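Comparing two hand-held grippers – speaker notes
Talk slot: 3 pm, main room. Slides 1 to 9.

Slide 1. Title
Say which team we are and get moving. The talk covers two hand-held grippers, the Korketti and the Pamow, tried on the same household objects over October. Questions at the end, but take one early if somebody is stuck on a term.

Slide 2. Why we compared them
We had been using the Pamow and liked it. The trouble was soft goods. Boxes and mugs were fine, and anything made of cloth took several tries. The Korketti has wider pads and a longer opening, so we borrowed one from Zürcher and ran both.

Slide 3. Set-up
28 objects, same operators, same tables. Each object was picked up and put into a tray or onto a mat. We logged 521 attempts across both tools. Mention that the Druvell controller was used for both, with the same firmware, as we were asked about this last time.

Slide 4. Rigid objects
Very little between them. Don't spend long on it. The Pamow is lighter in the hand and people preferred it for anything over half an hour. The Korketti's wider pads got in the way around cup handles.

Slide 5. Soft objects
Slow down for this one. Pouches, socks, folded cloths. With narrow pads the fabric bunches and slides out to one side. With wide pads you get more of it at once, but you also lose sight of what you are picking up. Operators told us they were guessing at the last centimetre – more on that under the camera slide.

Slide 6. Grip force
Show the chart. Force is set on a scale from 0 to 100 on the Druvell. We stayed in the lower third for cloth. Going higher did not help and wore the rubber. If anyone asks for newtons, we did not calibrate, so say so.

Slide 7. Camera position
Both tools carry the camera on the body, looking out past the fingers. Leave the picture at the end of these notes up while talking. Point to the left pad, which covers much of the middle of the grey key pouch. The key ring is still in clear view by the rim of the black tray, so an operator can line up on the ring. A plain sock gives you no such help.

Slide 8. What we would change
Raise the camera mount and try a thinner pad. Matte table covering too, as glare on pale wood bothered our tracking more than we expected.

Slide 9. Picture for slide 7, then questions 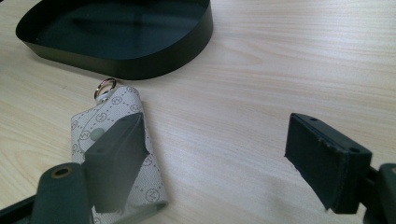 Likely questions
Cost: we can't quote for Zürcher, send them to the Zürcher desk.
Left-handed use: tried with the Pamow only, no complaints.
Data: the log can be shared, the video can't yet.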